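환승

켄드턴으로 가는 버스는 밤 열한 시에 그루크포트 터미널에서 출발했다. 여자는 출발 사십 분 전에 도착해서 표를 두 번 확인하고 대합실 끝자리에 앉았다. 가방은 하나였다. 갈아입을 옷과 서류 봉투, 어머니가 보낸 편지가 들어 있었다. 편지는 석 장이었고 집을 팔기로 했다는 말은 마지막 장에 나왔다. 앞의 두 장은 날씨와 이웃집 개와 지붕 이야기였다.

터미널 매점은 문을 닫는 중이었다. 주인이 진열대에서 빵을 꺼내 상자에 담고 있었다. 여자는 물 한 병과 남은 빵 하나를 샀다. 주인은 빵값을 받지 않았다.

"어차피 내일은 못 팔아요. 어디까지 가세요?"

"켄드턴이요."

"트렌몬트에서 갈아타야 할 텐데."

"알고 있어요."

"거기 새벽에 추워요. 오월이라고 얇게 입고 가면 고생해요."

여자는 얇게 입고 있었다. 고맙다고 말하고 자리로 돌아왔다.

버스에는 사람이 많지 않았다. 여자는 창가에 앉았고 옆자리에는 가방을 두었다. 운전사는 출발하자마자 실내등을 껐다. 그루크포트를 빠져나가는 데 한참이 걸렸다. 항구 쪽 도로를 다시 포장하느라 차들이 한 줄로 서 있었다. 크레인 불빛이 뒤로 물러난 다음에는 창밖에 볼 것이 없었다. 그루크포트에서 켄드턴까지는 약 400킬로미터였다. 여자는 그 길을 6년 동안 한 번도 가지 않았다.

처음 그루크포트에 왔을 때는 한 해만 있을 생각이었다. 호앙이라는 식당에서 접시를 닦았고, 그다음에는 계산대를 맡았고, 나중에는 장부까지 보게 되었다. 간판에는 Hoàng이라고 쓰여 있었는데 단골들은 저마다 다르게 읽었다. 사장은 어느 쪽도 고쳐 주지 않았다. 명절마다 식당은 바빴고, 여자는 그 핑계를 댔다. 어머니도 오라고 조르지 않았다. 전화는 일요일에 했다. 통화는 짧았고 대개 어머니가 먼저 끊었다.

집을 판다는 말을 편지로 쓴 까닭을 여자는 알 것 같았다. 전화로 했다면 둘 중 하나는 화를 냈을 것이다. 편지에는 네 방에 있는 물건은 네가 와서 골라 가라고 적혀 있었다. 금요일까지 오지 않으면 상자에 넣어 창고에 두겠다고 했다. 버린다고는 하지 않았다. 여자는 사장에게 사흘을 쉬겠다고 했다. 사장은 달력을 보더니 닷새를 쉬라고 했다.
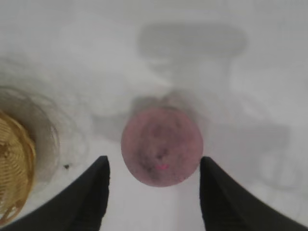
트렌몬트에는 새벽 세 시가 조금 넘어서 도착했다. 매점 주인의 말대로 추웠다. 대합실은 잠겨 있었고 승강장에 긴 의자가 두 개 있었다. 한쪽에는 군복을 입은 청년이 배낭을 베고 자고 있었고, 다른 쪽에는 나이 든 남자가 앉아 있었다. 여자는 남자 옆에 앉았다. 다음 버스까지는 한 시간이 남아 있었다.

남자는 보온병을 열어 뚜껑에 차를 따랐다. 여자에게 내밀면서 별말은 하지 않았다. 여자는 받아서 마셨다. 보리차였고 조금 탄 맛이 났다.

"켄드턴 가십니까."

"네. 어떻게 아셨어요?"

"이 시간에 여기 앉아 있으면 다 켄드턴이지요. 다른 데는 차가 없어요."

남자는 켄드턴에서 자전거를 고치는 일을 한다고 했다. 병원 때문에 한 달에 한 번 트렌몬트에 오는데, 낮차는 사람이 많아서 밤차를 탄다고 했다. 여자는 그 자전거포를 기억했다. 역 앞 골목에 있었고 문 앞에 늘 대야가 놓여 있었다. 펑크 난 튜브를 담가서 거품이 올라오는 곳을 찾는 대야였다. 열한 살 때 아버지와 함께 간 적이 있었다. 튜브를 때우는 동안 아버지는 밖에서 담배를 피웠고, 여자는 쪼그려 앉아 거품을 보았다.

여자는 그 이야기를 하지 않았다. 대신 가게가 아직 그 자리에 있느냐고 물었다.

"옆으로 옮겼어요. 한 칸 옆으로. 전에 쌀집 하던 데로."

"쌀집은요?"

"없어졌지요."

남자는 골목에서 없어진 가게와 새로 생긴 가게를 차례로 말했다. 여자가 모르는 가게가 더 많았다. 세탁소는 아들이 물려받았고 약국은 두 번 주인이 바뀌었다고 했다. 언덕 위에 빨간 지붕 집도 팔린다고 했다. 그 집 감나무를 새 주인이 벨 거라는 말이 있다고 했다.

"베면 안 되는데."

여자가 말했다.

"아는 집이오?"

"네."

남자는 더 묻지 않았다. 보온병을 흔들어 보고 남은 차를 마저 따라 주었다. 자던 청년이 일어나 시계를 보고는 다시 누웠다.

켄드턴행 버스는 십 분 늦게 들어왔다. 남자는 앞자리에 앉았고 여자는 뒤로 갔다. 차 안은 난방이 되어 있었다. 여자는 남은 빵을 먹고 편지를 꺼냈다. 어두워서 글씨는 보이지 않았지만 첫 장에 뭐라고 쓰여 있는지는 알고 있었다. 지붕 이야기였다. 기와를 갈았는데 색이 전하고 조금 다르다, 멀리서 보면 표가 안 난다, 너는 알아볼지도 모르겠다. 팔 집의 지붕을 왜 갈았는지는 적혀 있지 않았다.

날이 밝을 무렵 버스는 강을 건넜다. 다리 난간은 초록색이었는데 예전에는 흰색이었다. 여자는 서류 봉투와 편지를 가방에 넣고 신발을 고쳐 신었다. 언덕은 정류장에 닿기 전에 왼쪽으로 보였다. 지붕이 먼저 보이고 다음에 나무가 보였다. 색이 다른지는 그 거리에서 알 수 없었다.

정류장에는 어머니가 나와 있었다. 나온다는 말은 없었다. 여자는 자전거포 남자가 먼저 내리기를 기다렸다가 따라 내렸다. 남자와 어머니가 서로 고개를 숙였다.

"옷이 그게 뭐니."

어머니가 말했다. 그러고는 들고 있던 외투를 여자에게 건넸다. 여자가 고등학교 때 입던 것이었다. 소매가 짧았지만 여자는 단추를 끝까지 채우고, 어머니와 함께 언덕 쪽으로 걸었다.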